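Workshop Tips: Software for Picking Parts out of Boxes and Bins
Collected by Setareh Kiani, last changed Sep 10, 2022

These tips come from our small workshop, where we write the control and vision software for a wrist camera and a two-finger gripper.
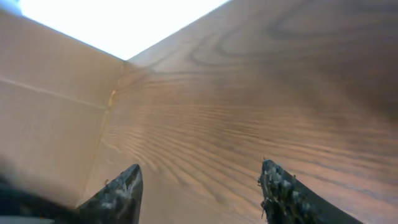

Most of our lost hours were lost in corners. In the middle of a bin almost any planner looks good. Near two walls the same planner becomes slow, or it stops with an error that says very little. So I begin with corners.

Fix the exposure before you tune anything else
Automatic exposure is comfortable on the bench and a trouble inside a box. When bright light comes over the top edge, the camera darkens everything else, and the edges you need become weak. We lock the exposure on the wall and let the opening go white. Then we mask the white area in software, so the depth filter does not try to make a surface from it.

Do not trust strong wood grain
Feature matching likes wood grain too much. It finds many points, and many of them look like their neighbors. Remzi Keskin had a pose estimate that jumped sideways by one stripe and came back again, and he searched two days in the wrong driver. Now we ask for matches from at least two surfaces before we accept a pose. If the second surface is plain, use the line where the walls meet. A seam is a better friend than a knot.

Plain walls need a different method
A smooth beige wall gives the matcher almost nothing. We fit a plane to the depth points and ignore the color. A fold or a crease can be kept as one extra line, but give it low weight, as it may bend when somebody moves the box.

Mask the fingertips
The fingertips are always in the view of a wrist camera. If you forget to mask them, the collision checker will report that the robot is inside an obstacle, and it will refuse each plan. Draw the mask with the gripper open, then again with it closed, and save both. Make the mask a little larger than the finger. Rough pads have uneven edges, and single pixels escape.

Planner settings that we keep
Wall margin: 6 mm when moving, 2 mm for the last approach.
Planning attempts: 100, then stop and back out along the path you came in.
Speed near a wall: the slow profile, also in tests.
Bujar Hoxha wants a smaller margin for moving. I do not, and the file is still mine.

Name your recordings the same day
We use a small tool called Rashti to store camera streams together with the joint positions. It is a good tool, but it will accept any name. Recording 129 is known to all of us only as "the bad one" and I could not tell you today what was bad in it. Write the box type, the light and the software version. One line is enough.

Replay first, then robot
Every change in perception code is replayed on old recordings before it touches the arm. Kourosh Ghasemi made a script for this in May, and it lives in the tools folder with the name replay_corners. Run it with the slow option if you changed the plane fitting. The fast option skips every second picture and can hide a jump.

If you have a tip about shiny bins, please send it to me. We have not solved those.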